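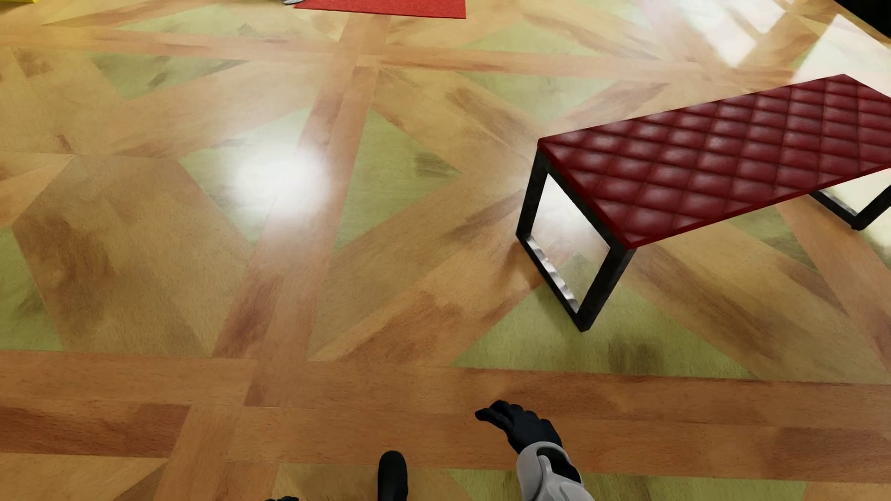 Mansa Mensah reckons the new yoga retreat at Dandstead will be full by December, and I can see why – I've only just put my own name down! It's run by Sallix, costs £200 for the weekend, and there are 25 places. Mornings start with breathing and chanting, then it's a slow class before breakfast (porridge, I'm told). Benedicta Dankwa is leading the evening meditation, which finishes at nine. Beginners are welcome, and booking closes at 11 tonight.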